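Cesdale Collection: the Jalali Paintings
Progress report to the Triltodar Fund, second period
Prepared by Nuala Madigan

Where we are

Of the 126 works on the list, 22 are now cleaned, rephotographed and entered in the catalog. The plan said 26. The missing four are large harbor views that wouldn't fit through the studio door in their frames, and the frames are staying on until Eero Hakala has looked at the corner joints.

Attribution

Two river landscapes long given to Jalali are by someone else, probably a pupil with a weakness for cows. We have moved them to "circle of" and told the lender, who took it well — or at least briefly. The early portraits look secure. Three carry the Flonolier dealer's stamp on the stretcher, which fills a gap in the provenance before the family sale.

Budget

We have spent more than 2,000 on varnish tests, a little over the line for it. The difference comes out of travel, as there was none.

Around the building

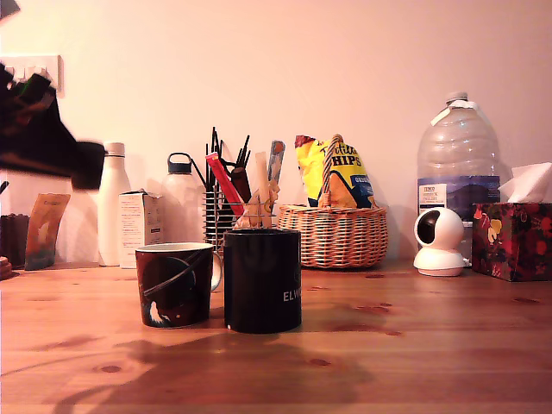
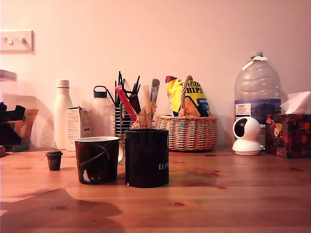
Mugs on the table.
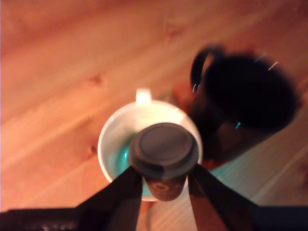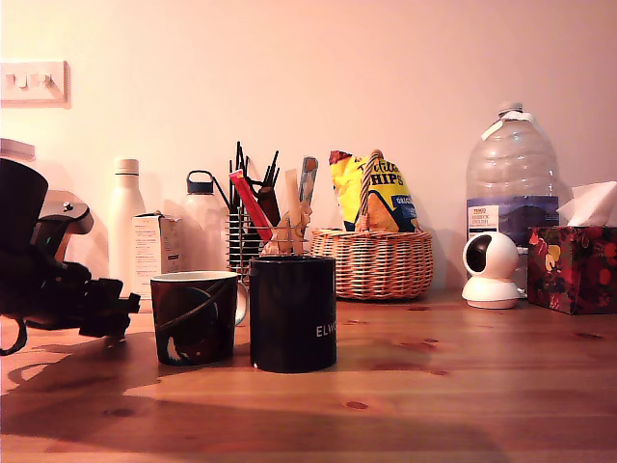

Next period

Eero starts on the harbor frames in January. The catalog essay exists in draft and is too long, chiefly in the part about Jalali's debts. I am cutting it. We would like to carry the unspent framing money forward, and need a yes or no before the joiner's quote runs out.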